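Equipment > Dual-arm workcells > Edeo bench cell > Planning notes

April — Cyprian Sadowski

The Edeo bench cell is supplied by Tesbridge as two arms, two grippers, cameras and a controller. The table is not included. Most purchase requests we receive list the arms and leave out everything around them, and the revised quote then arrives 2 weeks later with the missing lines added. The notes on this page cover those lines for light assembly work such as artificial flower arranging.

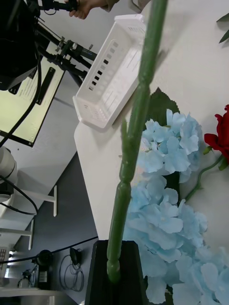
Artificial rose and hydrangea stems on a white tabletop.

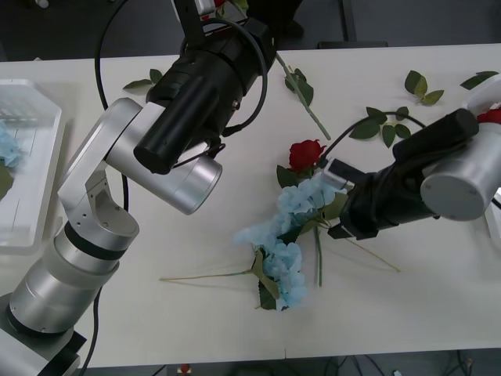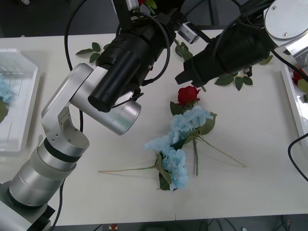 Table area should be fixed before the arms are ordered, as it sets the mounting distance and the cable lengths. Van Rooij tops are stocked 176 cm long; other lengths are cut to order and are not returnable. Allow for the finished piece at full spread, plus trays and spare parts. Hydrangea and rose stems fan out well past the blooms, and in the last view the trays already take up space at both the left and right edges of the table. Cable runs need their own allowance — a cable that crosses the work surface reduces the usable area.

Budget lines to add to the base price:

Table and mounting plates: quoted per site
Gripper finger sets, spare: 63 per pair
Installation and first calibration: 4000, one visit
Trays and consumable stems: buyer's supply

Prices are in euros, excluding tax. The Skurnisska controller is included with the cell and needs a separate power circuit. A second calibration visit is charged at the same rate if the table is moved after acceptance.

Send table drawings with the order form to Tania Khondokar, who confirms reach and mounting points before the quote is issued.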